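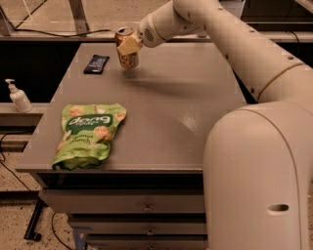 Figure 8. The cabinet top with a drink can, a lime-green snack bag and a snack bar wrapper.

Section 4. Setting Up Your Rimum as a Snack Cabinet

By now your Rimum should be out of its carton, standing where you want it, and (we hope) no longer rocking when you lean on it. If it still rocks, please go back to Section 3 and spend a few more minutes with the leveling feet. We know it's tempting to skip ahead to the fun part, but a cabinet that leans forward even a little will let its drawers drift open, and a drawer full of granola bars is heavier than you'd think.

A great many of our customers buy the Rimum for an office, a studio or a workshop and fill it with paper. That's a perfectly good use and you'll find it covered in Section 5. But we have had so many letters from people who use theirs to hold snacks and drinks for a whole group that Raíssa Trindade, who wrote the first version of this guide, asked for a section on just that. We keep one ourselves at Tevden, next to the packing tables, and most of what follows we learned from that cabinet.

Before you start

You will need:
A soft cloth and a bowl of lukewarm water with a drop of dish soap
A second cloth, dry
The drawer liners from the accessory bag (the smooth side goes up)
The label strips, also in the accessory bag
A few shallow boxes or trays, whatever you have around the house
A small wastebasket

CAUTION: Never open more than one loaded drawer at a time. The weight of two open drawers can bring the cabinet forward onto you. If there are small children about, fit the wall strap (Section 3, step 8) before you put anything at all inside.

4.1 Cleaning the top and the drawers

New cabinets come to you with a bit of dust from the packing, and sometimes a faint smell from the carton. Both go away easily.

1. Pull out the top drawer by its handle, using the middle of the handle so the drawer comes out straight.
2. Wipe the inside with the damp cloth, corners included, then go over it with the dry one.
3. Close it fully before you open the next one down, and carry on until you reach the bottom.
4. Wipe the top last, working from the back toward you. The finish is matte, and it looks its best if you use long strokes in one direction and dry it right away.
5. Leave the drawers open a finger's width for the rest of the afternoon so the air can get in.

Note: Please don't use scouring powder or the rough side of a sponge. It won't hurt the drawers much, but on the top it leaves shiny patches that catch the light, and there is no way to make them matte again. We have tried, on our own cabinet, with some regret.

4.2 Laying the liners

1. Unroll the liners on a table and let them lie flat overnight under a couple of heavy books. You can skip this if the room is warm.
2. Lay one liner in each drawer with the smooth side up and the cut notch toward the back.
3. Press it down from the center outward with the flat of your hand. Don't glue it. You'll want to lift it out and shake it over the sink every so often, and crumbs find their way underneath no matter how careful everybody is.
4. If a liner curls at the front, trim it with scissors, a sliver at a time.

4.3 Deciding what goes where

There is no single right way to do this, and every household and office has its own habits, so take what follows as a friendly suggestion. The one rule we do ask you to keep is that the heavy things go low.

The top drawer sits right under the lip of the cabinet top and gets opened more than all the others put together. Use it for the things people grab on the way past: snack bars, gum, small packets of nuts. Stand the bars on their long edge in a shallow box, like cards in a card file, so that you can read the wrappers without digging. Dark wrappers with small print are particularly hard to tell apart when they're lying in a heap.

The second drawer is a good home for bags of chips and crunchy snacks. They are light but bulky, and they don't like being squashed. Lay them flat, one deep if you can manage it and two deep if you can't. Bags that have been opened should be rolled down and clipped, and ought to go at the front where somebody will finish them.

Lower down, put your cans and bottles. Cans may stand upright if the drawer is deep enough for your brand to clear the rail above; test it with one can before you load the rest. If it doesn't clear, lay the cans on their sides, all facing the same way, with a rolled dish towel at the back to keep them from traveling.

CAUTION: Each drawer is rated for an evenly spread load. The figure is printed on the sticker inside the top drawer of your own cabinet, and it differs from one size to another, so please read it there and don't go by a neighbor's.

4.4 Filling the drawers

1. Start at the bottom and work up. This keeps the cabinet steady the whole time you're loading it.
2. Put new stock at the back and older stock at the front.
3. Leave a hand's width free in each drawer. Sebastião Vasconcelos, whose family workshop built the first of these cabinets, used to say that a full drawer is a drawer that nobody puts back properly, and he was generally right about drawers.
4. Close each drawer gently and listen for the soft click. If you don't hear it, something is probably standing too tall at the back.
5. Fill in a label strip for each drawer and slide it into place. Pencil is best for the first few weeks, while you're still changing your mind.

4.5 Using the cabinet top

The top is broad and flat, and it will collect things whether you plan for it or not. Figure 8 shows a fairly ordinary sort of spread: a can toward the far edge, the dang bag down near the front left corner, the dark navy wrapper farther back on the left. With that much space between them you can see at a glance what's out. The bottom of the bag does hang a little way over the front edge, and that's the kind of thing to put right as you go by. A bag that overhangs gets brushed by a sleeve, or caught when somebody pulls the top drawer open below it.

To keep the top in good order:

1. Choose one spot for drinks and stick to it. Toward the back is best, well away from elbows.
2. Choose a second spot for snacks that are out for sharing. A low tray helps, though it isn't necessary.
3. Keep the front few inches clear along the whole width. Slide bags back until no part of them sticks out past the edge.
4. Stand cans upright, and put a coaster or a folded napkin under anything that has come straight from the refrigerator. Water that sits for a day can leave a pale ring.
5. Check wrappers before you throw them away. A bar wrapper lying flat can still have half a bar in it, and people get attached to their half bars.
6. Wipe the top with a damp cloth at the end of the day and dry it.

Note: Gray hides dust very nicely, which means it also hides sugar. If the top feels tacky under your palm, it needs a wash even if it looks fine.

Note: Lamps are welcome on the cabinet top, but hot pots and electric kettles are not. If you'd like to keep a kettle there, ask us for the Ziltia mat, which fits the larger size and may be cut down for the smaller.

CAUTION: Please don't sit on the cabinet, and don't stand on it to reach a shelf. It's a sturdy piece of furniture, but it wasn't made for that.

4.6 Allergies and shared cabinets

This part is short but we feel strongly about it. If more than one person uses the cabinet, find out about allergies before the first shopping trip. Snacks with peanuts or tree nuts should have a drawer to themselves, clearly labeled, and should not be opened on the shared top if anyone in the room reacts to them. Read the whole packet and not just the front of it. Names and pictures can be cheerful and not tell you very much. When you wash the nut drawer, use a separate cloth and put it straight in the laundry.

4.7 The weekly once-over

Pick a day and let one person do it; ten minutes is plenty. Solange Seixas looks after ours and does it with the radio on.

1. Clear the top completely. Anything that is empty goes in the wastebasket, anything with something left in it gets clipped and put in its drawer.
2. Open the drawers one by one, starting at the top, and look for leaks, crumbs and packets past their date.
3. Lift out any liner that needs it, shake it, wipe it and put it back dry.
4. Run a cloth over the handles. They're small, everyone touches them, and they're easily forgotten.
5. Write down what's running low and leave the list on the cabinet where the shopper will see it.

If something isn't right

A drawer won't close: Take out whatever is at the back, close the drawer empty, and then reload it. If it still won't close empty, see Section 7.

Cans roll when the drawer opens: Add a second rolled towel, or turn the cans so they lie front to back.

The top has a sticky patch that won't come off: Lay a warm damp cloth over it for a few minutes and try again. Don't scrape it.

A handle has worked loose: Tighten the screw from inside the drawer with a hand screwdriver, a quarter turn at a time.

For replacement liners and label strips, write to Neusa Pimentel in the parts department and mention part number 162, along with the size of your cabinet. Storing papers and files is covered next, in Section 5.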